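Tostow Contact Cleaner, 400 ml aerosol

A fast-drying solvent spray for cleaning electrical contacts, edge connectors, switches and sockets. It lifts light oil, flux residue and dust, and leaves no film. Safe on most plastics – test polystyrene and polycarbonate first.

Isolate the equipment from the mains and let capacitors discharge before spraying. Hold the can upright, fit the extension tube and apply in short bursts. Leave for 2 minutes in moving air before restoring power.

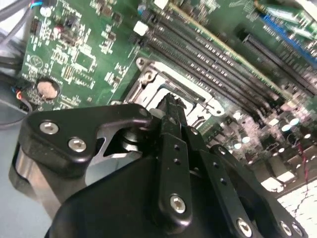

For heavy tarnish, spray once, work the contact with a lint-free swab and spray again. Do not use on live circuits or near naked flames. The propellant is flammable.

Dielectric strength: 11 kV
Storage: below 30 °C, out of direct sunlight
Supplied with: extension tube, cap
Carton quantity: 12

The Genix trigger handle fits this can and is sold separately. The older Mugo handle does not fit. Safety data sheets are sent on request – ask for Tania Majumder in technical sales.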